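# Looking After Children's Books at Home

Picture books and chapter books take more wear than anything else on the shelf. Most of the damage can be fixed at the kitchen table with a few cheap supplies.

## Shelving

Stand hardcovers upright and snug, with enough room to slide a finger between two of them. Oversized picture books go flat, no more than five or six to a pile. Keep a series together in reading order and put the first volume at the left end, at a height the child can reach.

A shelf above a radiator will dry out the glue in paperback spines. An outside wall can be damp in winter, so leave an inch of air behind the books there.

## Loose pages

Use PVA glue, the kind that dries clear. Regular clear tape turns yellow and lets go after a few years, and it takes the print with it.

1. Open the book where the page came out and brush away crumbs and old glue.
2. Run a thin line of PVA down the inside edge of the loose page with a toothpick.
3. Slide the page in until its outer edge lines up with the others.
4. Lay a strip of wax paper on each side of it and close the book.
5. Put a heavy dictionary on top and leave it overnight.

Clear a flat surface before you start and wipe it down. Grit on the table will dent a soft cover once there is weight on it.

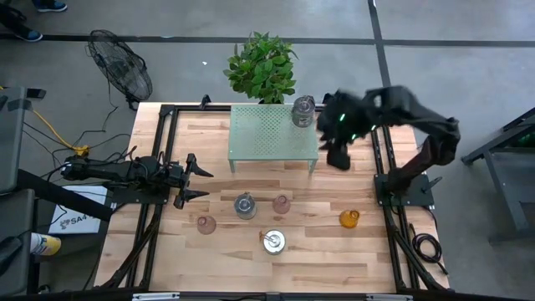 *A butcher-block top, good and flat.*

## Torn pages

Line up the two sides of the tear with the printed side facing you. Most tears have a slanted edge, and one side has to go under the other. Brush a little wheat paste on the white edge, press with a folded paper towel, and dry under wax paper and weight as above. Long tears need a strip of Japanese tissue on the back.

## Marks and smells

- Pencil: white vinyl eraser, working from the middle of the page outward.
- Crayon: lift what you can with a dull butter knife. The rest usually stays.
- Sticky covers: barely damp cloth on glossy covers only, then a dry one.
- Musty books: stand them open in a lidded bin with a dish of baking soda for a week. Don't let the soda touch the paper.

## Library copies

Leave these alone. Soudabeh Amini at the Jollgate branch asks families to bring damaged books back with a note tucked in at the page. Home repairs often have to be undone first.

## Keeping a list

A 200-page notebook is plenty for a family collection. Write down title, author, series number and who has borrowed it. Go through it one Sunday in June, when school books come home and loans turn up in backpacks.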